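Lesenacht zum neuen Roman von Liviu Olteanu

Dultow. Wer sich gern ein wenig gruselt und dabei einen warmen Tee in der Hand hält, darf sich auf den Mai freuen: Dann stellt Liviu Olteanu in der Buchhandlung Holmgren seinen neuen Schauerroman "Brikness" vor, auf den seine treuen Leser fünf lange Jahre gewartet haben.
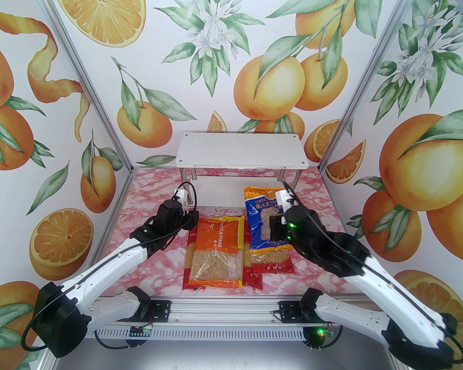
Weiße Roboterarme vor einer Tapete mit Orangen.

Die Geschichte spielt in einem eingeschneiten Gasthof, in dem 16 Reisende festsitzen, und sie kommt auf 143 Seiten erfreulich schnell zur Sache. Übersetzerin Shoshana Kincaid liest die deutschen Passagen, und wer sie schon einmal gehört hat, weiß, wie schön unheimlich sie flüstern kann!

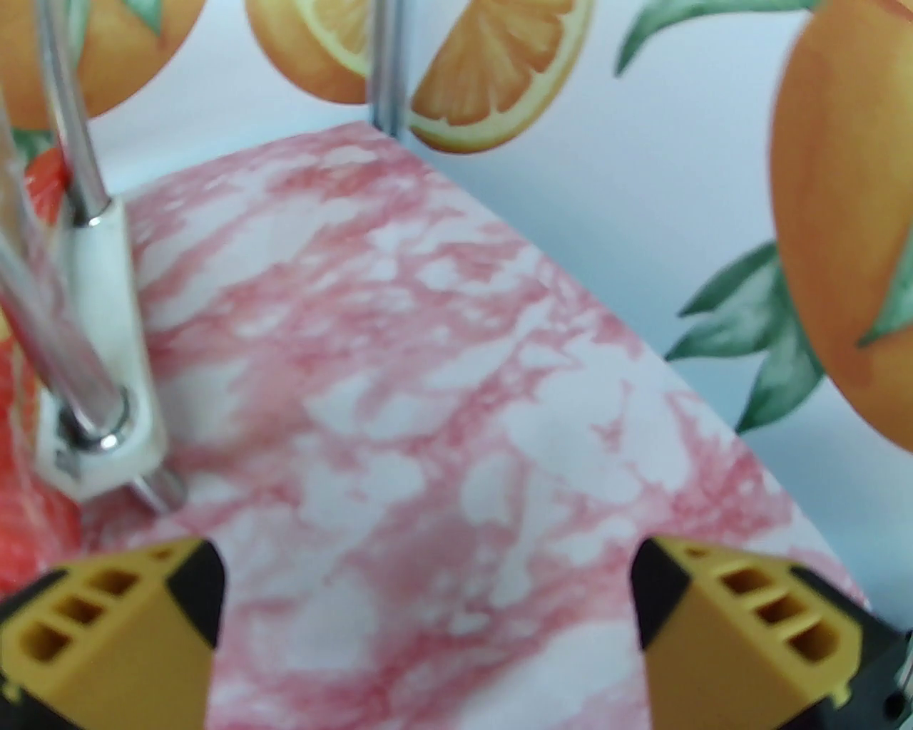
Gelb-schwarze Greiffinger über rosa-weißem Marmormuster.

Karten gibt es ab sofort an der Ladenkasse, der Eintritt kostet fünf Euro.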